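Waxing Wooden Drawer Runners So They Glide Again

I love this job. It costs next to nothing, it takes one evening, and the first time you pull a drawer open with one finger afterward you'll want to do every chest in the house (I did, and then I started on my sister's).

What you need

A plain white candle or a block of beeswax
Sandpaper, 120 and 220 grit
A stiff brush and a vacuum with a narrow nozzle
Pencil and masking tape

Getting started

1. Take out every drawer and write its position on a bit of tape stuck to the back. Old drawers were often fitted one by one, and they sulk in the wrong slot!

2. Vacuum the inside of the case, then brush along the runners. When I did the big chest from the Drostthorpe sale I got out 70 years of lint, two hairpins and a train ticket to Erville.

3. Look for shiny spots on the bottom edges of the drawer sides. Those are where the wood is rubbing. Mark them with pencil.

4. Sand the marked spots with 120, just a few strokes, and try the drawer. Go slowly here — you can't put wood back. Finish with 220 and wipe off the dust.

5. Rub the candle hard along the bottom edges and the runners until you feel it start to drag less. Slide the drawer in and out 20 times to work the wax in, then give it a second coat.

If a drawer still sticks

Damp weather swells wood, so a drawer that jams in August may be perfectly happy by winter. Wait for a dry spell before you reach for a plane. Nipon Yensuk, who taught me all this in his shop in Joston, leaves a tight drawer indoors for a couple of weeks before he touches it, and I've come around to his way.

Skip cooking oil and spray lubricants. They soak in, pick up dust and turn gummy.

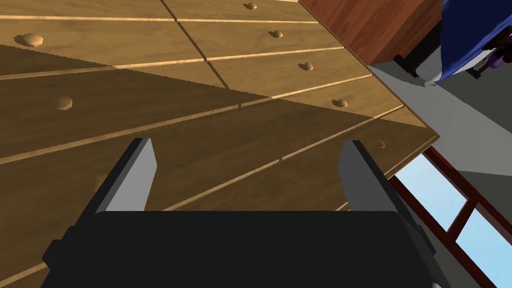 Tightening loose knobs

While the drawers are out, give each knob a twist. If it's held by a screw from inside, snug it up by hand. If the hole has worn too big, pack it with a sliver of toothpick and wood glue, let it set overnight and put the screw back in. So satisfying!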